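Adthorpe Laboratory Releases Updated Grasp Planner

The Adthorpe Laboratory has released version 9 of Balow, its grasp planning software for bin picking. The work was led by Shahzad Magsi and Ebuka Fashola of the controls group.

Earlier versions ranked each candidate grasp by object shape alone. The new version also scores the space the fingers need on the way down, so that a grasp close to a wall or a neighboring object is checked for contact before the arm moves. The planner was tuned on 572 logged attempts and now weighs up to 1000 candidates per cycle. Sites running the Briggs motion controller should update their configuration files before December.

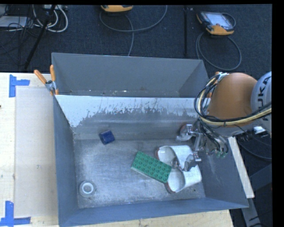 Can the new planner be used with existing calibration data?

Existing calibration files will load without changes, provided they were saved with the previous release. Older files must first be converted with the tool supplied in the installation folder.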